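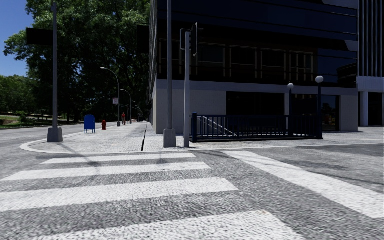 Figure 1. Street corner with crosswalks, rendered view.

Deicer Scaling of Sidewalk Concrete: Effect of Curing Method
Final report, Materials Laboratory, Fanosside Technical College
11 September 2018

1. Purpose

Sidewalk concrete in cold regions loses surface mortar when it freezes while covered with salt solution. The damage is called scaling. It starts as small flakes and, over several winters, exposes the coarse aggregate. The strength of the slab is seldom affected, but the surface becomes rough, holds water and is harder to clear of snow.

The project compared two curing methods for one sidewalk mix. The first was wet burlap under plastic sheet. The second was a spray-applied curing compound, sold by the supplier as Tisby. The question was whether the compound gives scaling resistance close to that of wet curing, as contractors often assume.

2. Background

When water in the pores of hardened paste freezes, it expands and pushes unfrozen water into the surrounding pores. If the path to the nearest air void is short, the pressure is relieved. Entrained air provides these voids. Salt lowers the freezing point, but it also increases the degree of saturation near the surface, so a weak salt solution is usually more harmful than either plain water or a strong one.
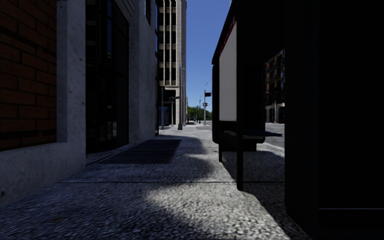
Finishing and curing matter because the top few millimeters of a slab are not the same material as the rest. Bleed water that is troweled back into the surface raises the local water–cement ratio. Early drying stops hydration in the same layer. Both leave a porous skin over sound concrete, and cores taken through a scaled slab often show nothing wrong below it.

3. Materials and specimens

All specimens were cast from a single batch of ready-mixed concrete from the Prutach plant. Using one batch removed batch-to-batch variation from the comparison, but it also means the results apply to one mix only. Air content was checked on the fresh concrete before casting and was within the plant's stated range.

There were 6 slabs for each curing method. The forms were plywood, oiled the day before. Each slab was struck off, left until the bleed water had gone, and given a light broom finish. No water was added during finishing. A mortar dike was built along the perimeter of each slab after curing so that solution could be ponded on top.

The wet-cured slabs stayed under burlap until the end of the curing period. The compound was applied with a hand sprayer in 2 passes at right angles. Coverage was checked by weighing the sprayer before and after each slab. One slab received noticeably less than the others on the first pass, and the second pass was adjusted to bring the total up.

4. Test procedure

Slabs were ponded with a sodium chloride solution and placed in the walk-in freezer overnight, then thawed in laboratory air during the day. One freeze and one thaw made one cycle. The program ran for 50 cycles. Slabs stayed frozen over weekends and during a compressor repair in February. These periods were not counted as extra cycles.
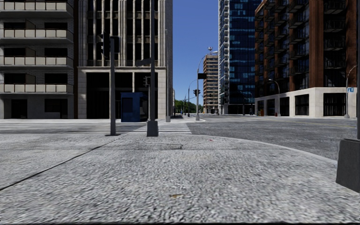 At fixed intervals the surface was rinsed, and the loose material was collected on a filter, dried and weighed. The surface was also given a visual rating on the scale used in the course manual, from no scaling to severe scaling with coarse aggregate exposed over the whole area. Two members of the group rated each slab separately. Where the ratings differed, both were recorded and the higher one was used.

Slab positions in the freezer were rotated after each rinse. Thermocouple readings taken in the first week showed that the shelf nearest the fan cooled faster than the bottom shelf.

5. Results

Mass loss was low for all slabs during the first 20 cycles. After that the two groups separated. The wet-cured slabs continued to lose material at a slow, nearly constant rate. The compound-cured slabs lost material faster, then slowed toward the end of the program – a pattern consistent with a weak skin being removed and better concrete being reached underneath.

Scatter within the compound-cured group was large. The slab with the uneven first pass had the highest loss of all, even though its total coverage matched the rest. The visual ratings followed the same order as the mass loss, with one exception where a single popout over a soft aggregate particle raised the rating without adding much mass.

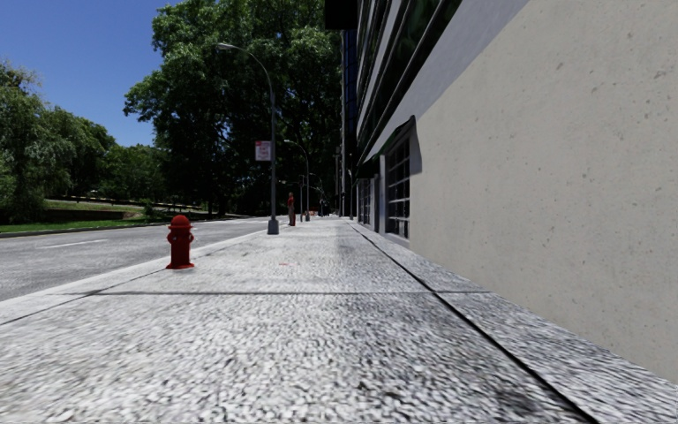
No slab reached the most severe rating. Edge effects were visible on several slabs where the dike had leaked and was resealed, and loose material from the sealant was removed by hand before weighing.

6. Discussion

The difference between the groups is larger than the scatter within the wet-cured group but overlaps the scatter within the compound-cured group. The result supports wet curing as the safer choice for this mix. It does not show that the compound is unsuitable. Application by hand on small slabs is harder to control than application in the field, where longer passes are possible.

The slabs were also tested at a young age with no drying period before the first freeze. Paving placed in spring would dry for months before its first salt exposure. Late-season placements are closer to the test condition.

7. Further work

The second compound on the original plan, Shi, was not tested due to a lack of freezer space. A repeat should include it, along with an untreated air-cured group as a lower bound, and should use a spray frame to fix the nozzle height. Raw mass loss data and freezer logs are in Appendix A.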